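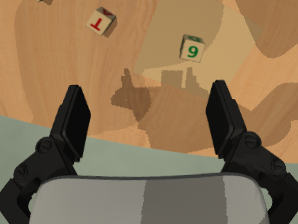 Tablero de madera clara con la veta a la vista.

Cómo aceitar un tablero de mesa

Publicado el 20/2/19

El aceite Nasution se vende en latas de 5 litros y sirve para pino, haya y roble. Para un tablero de comedor basta con una parte pequeña de la lata.

Vacíe la mesa y lije siempre a favor de la veta, primero con grano 120 y después con 180. Retire el polvo con un paño apenas humedecido y deje secar la madera.

Remueva el aceite con un palo – no agite la lata – y extiéndalo con una muñequilla de algodón. Cubra también los cantos y la cara inferior. Pasados 15 minutos, retire el sobrante con un trapo limpio. Si quedan zonas brillantes, insista hasta que el tono sea uniforme.

Dé dos manos y deje 24 horas entre una y otra. Antes de la segunda, pase una lana fina Priditz sin apretar.

Extienda los trapos usados al aire libre hasta que se sequen del todo. Amontonados pueden arder solos.

La mesa admite uso ligero al día siguiente, pero espere una semana antes de mojarla. Las nuestras se repasan cada octubre, con una sola mano y sin lijar, salvo que haya cercos de vasos.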